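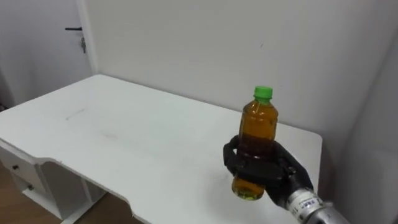
我做冷泡茶快八年了,喝得多,话也多,后台留言问来问去总是那些问题,干脆一次写全,省得我每次复制粘贴还漏字。先说瓶子,因为问瓶子的人最多。我偏爱透明的、没有标签的塑料瓶,像这种绿色螺旋盖的就很顺眼,茶汤颜色一眼看得清楚:透光的地方是金橙色,暗一点的地方偏深褐。肩上和腰上那一圈圈的纹路也别嫌丑,手一滑的时候你会感谢它的!下面一条一条来,想到哪儿写到哪儿。

## 到底用多少茶叶?

我的底子是8克茶叶配一升水。乌龙、红茶、焙茶都从这个量开始试,喝两次就知道自己要加还是要减。绿茶我会少放一点,不然容易涩。没有秤的话,乌龙卷得紧,看着只有一小撮,泡开能涨满半个壶底,所以宁可先少抓。

茶包也行啊,我自己赶时间也用茶包。一升水扔三包,晚上放进去早上捞出来,完事。

## 泡多久?

放冰箱,睡前泡,起床喝,就这么简单。红茶我给六个小时,焙火重的乌龙可以多放一会儿,八九个小时也没事。绿茶我一般四个小时就捞。

有人问我能不能放在桌上室温泡。我不这么干,尤其是天热的时候。冷藏慢是慢一点,但我放心。

## 我着急,能不能先用热水?

可以的!我管这个叫“偷跑”:拿70度的热水,刚刚没过茶叶,闷一分钟,然后兑凉开水,再进冰箱。这样两个小时就能喝,香气还比纯冷泡冲一点。缺点是颜色会深,苦味也会跑出来一些,我妈就嫌苦,每次都要兑水。

偷跑千万在耐热的壶里做,别图省事直接在塑料饮料瓶里倒热水。薄瓶子一烫就缩,我年轻时候烫坏过一个,瓶身歪得像喝醉了,盖子再也拧不上。

## 喝完饮料的瓶子能反复用吗?

这题我知道大家想听“能”……我的做法是:装一两回就送去回收。那种瓶子口小,刷子进不去,纹路里面又爱藏东西,洗得再勤快也心虚。出门爬山、去公园坐一下午,拿它装一次茶很方便,轻,丢了也不心疼。天天带的话还是买个正经的大口水瓶吧。

我自己天天用的是 Haslinger 的玻璃壶,一升的,口很大,手能伸进去擦。沉是真沉,所以它只住在冰箱里,不出门。带出门的是 Deltesau 的水瓶,盖子里有一圈硅胶,记得抠出来洗,我忘过一次,那个味道不想再提了。

## 瓶子有茶垢怎么办?

小苏打一勺,温水灌满,泡30分钟,盖上盖子晃一晃,倒掉冲干净。顽固一点的再来一轮。瓶底刷不到的地方,我会丢一小把生米进去,加点水使劲摇,这招是 Miroslava Semeniuk 教我的,她住我楼下,家里的花瓶也都这么洗。米用完就别煮饭了哈。

盖子单独洗。螺纹里面最容易积一圈褐色的东西,用旧牙刷转两圈就干净了。洗完瓶子和盖子分开晾,倒扣着,别急着拧回去。

## 为什么我的茶是浑的?

常见的有这么几种情况:

- 茶叶太碎,粉末过了滤网。换个密一点的网,或者倒的时候留最后一口别倒。
- 热水冲完马上进冰箱。红茶特别爱这样,冷下来会起一层雾,喝是能喝的,兑一点热水又会变清。
- 放太久了。要是闻着发酸,或者表面有黏黏的丝,别犹豫,倒!

我们这边水硬,泡出来颜色总比别人的暗,我后来用过滤壶接水,亮多了。

## 为什么同一瓶茶,看着有好几种颜色?

哈哈,这个问题我收到过好多回,还有人以为是茶沉淀了。大部分时候就是光的事。瓶子举到窗边,透光的地方亮,手握着的地方暗,瓶底有时候还会泛一点黄绿。真想看茶汤颜色,倒进白瓷杯里,放在白桌面上看,最准。

要是放着不动,底下真的积了一层,那是茶末,轻轻倒就好。

## 能放几天?

我自己的规矩是当天喝完,最多留到第二天中午。捞掉茶叶再存,别让叶子一直泡在里面。加了水果的只留半天,柠檬片泡久了皮会发苦,桃子会化成一团,看着怪可怜的。

灌瓶的时候我喜欢灌得满一些,瓶口只留一点点空,晃荡少,味道也稳。但是要冷冻的话就得反过来!留出一大截空位,不然冻起来会鼓。

## 加糖加奶什么时候加?

糖在冷茶里化不开,我先用等量的糖和热水熬一小罐糖浆,放凉了随喝随加。奶也是喝之前再倒,千万别提前混好放一夜,我试过,不好喝,而且分层。

蜂蜜我会先用一口温茶搅开,再倒回去。懒的时候就直接不加,好茶叶冷泡本来就有点甜。

## 茶叶在哪儿买的?

平时就在 Brustulgate 那条街上的小店,老板让闻让试,一次买一小包。四月新茶到的时候我会多跑几趟,其他月份基本喝焙茶。网上的我买过 Itstead 的冷泡茶包,味道清淡,适合给不常喝茶的朋友。没有广告啊,都是自己掏的钱。

## 晚上喝会不会睡不着?

看人。冷泡喝起来柔,可咖啡因还是有的,别因为顺口就当水灌。我下午三点以后就换成大麦茶,做法一样,只是大麦要先煮开,放凉再装瓶。颜色跟乌龙几乎分不出来,所以我会在盖子上贴一小条胶布写个“麦”字,不然半夜摸出来喝错一瓶,就得睁着眼等天亮了。

## 孩子能喝吗?

我家给孩子喝的就是大麦茶,不放糖。其他茶我不给,具体情况问医生比问我靠谱。

还有别的问题就留在评论里,我一般晚上洗完壶会翻一遍,攒够几条就补到这页来。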